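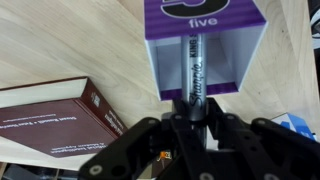

Cell 2, Graltstead workshop. Entry for Saturday, morning session, April. The purpose of the session was to inspect the gripper on the arm at the wood-topped table and to confirm that the wrist camera remains usable for grasp checks. The finger linkages were wiped down and the visible screws checked for tightness before power was applied. For the grasp check we used the silver Sharpie and the small purple box with the "5" on it. With the marker held upright between the fingers, the wrist view shows the lower end of the barrel between the black plates and the logo readable along its length. This is sufficient for judging grip height. The camera bracket was therefore left in its present position.

Finger closing force was set to 55 percent on the Otorix controller. The previous setting of 51 had been entered by Arif Talukder after the last pad change and was intended as a temporary value. Please do not restore it without a note in this book.

The cycle counter was read at start-up and stood at around 4,000 since the pads were fitted. Under the Stullevdale maintenance schedule the pads are due for inspection at this point. Both were removed, cleaned with a dry cloth and refitted. Slight wear was noted at the tip of the left pad. Replacement is not yet required.

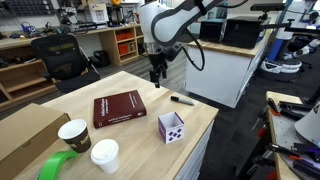
The cable at the wrist was then checked for slack through the full rotation of the last joint. It did not pull tight in either direction. Nuwan Fakir has asked that the clip nearest the wrist be replaced with the wider type, and an order has been placed with Mac an tSaoi.

Outstanding: repeat the zero-position check after the new clip is fitted; copy the revised force setting to the backup file; confirm the next pad inspection date with Stullevdale.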